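Njål Tveit
30 April 2022

Thread time! I've been deep in the reach planner for our humanoid all month and I finally have something I'm happy to write up. It's all software, so if you came for actuators, sorry, wrong thread. 1/

Background for new followers: I work on the planning stack at Gomum. The task is shelf to bin. Soft black cases on a yellow shelf, gray bin off to the robot's right, move them over. Easy for a person, and a lovely pile of problems for a planner. 2/

The old version treated each arm as its own little job. Left arm plans, left arm moves, right arm waits, right arm plans. Every plan was fine by itself and the whole thing looked like two strangers sharing a coat. 3/

So I rewrote it as one problem – both arms, torso and stance in a single optimization, with the hands allowed to have different goals at the same time. The left can be closing on a case while the right is already holding an open, palm-up pose by the bin. 4/

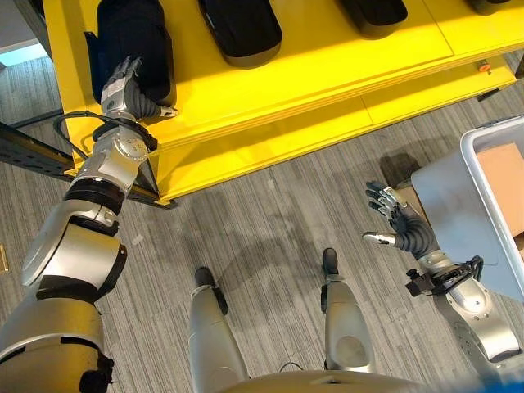 2 min read

My favorite bit is the grasp on the case at the left end of the row. It's tall and squashy, so the depth estimate on its surface wobbles like mad. I stopped asking perception for a perfect surface and started asking for a fat region plus a confidence score. The fingers come over the top and close until the joint currents say "something's there." 5/

That one change took us from 47 good grasps out of 100 to 82 on the same test set. I ran it again the next morning to be sure I hadn't mixed up the log folders (I have form). Same number! 6/

Glossy yellow is still a pain, by the way. Reflections on the shelf top punch holes in the depth map, and the planner used to read a hole as free space and happily route a wrist through it. Now unknown means unknown, and you pay a cost to go near it. Black cases on top of that shine are about the meanest combo I could've picked. 7/

Speed: a full two-arm plan takes up to 70 ms on the onboard computer. Most of the win came from warm starting with the previous solution. The rest came from deleting a collision check I wrote in November that was being run twice per step. Twice! For months! 8/

Tooling shoutout: our replay viewer, Barroso, now lets you scrub through a run and see the planned hand pose drawn as a ghost next to the measured one. I found the double check in ten minutes with it. If you build robots and don't have a replay tool, go build one before you write another line of planner code. 9/

Still broken: cables. The wrist loops aren't in the collision model at all, so the planner thinks the arms are tidier than they are. I'm trying a padded capsule around each wrist, which works but makes it shy about reaching between neighboring cases. Ideas very welcome. 10/

Next up is handovers from left hand to right, then the same code on the Rovetti shelf layout at our Dirndale site, where the rows are closer together. I'll post the cost terms once I've cleaned up the variable names – there's one called "pleasework2" and it's load-bearing. 11/11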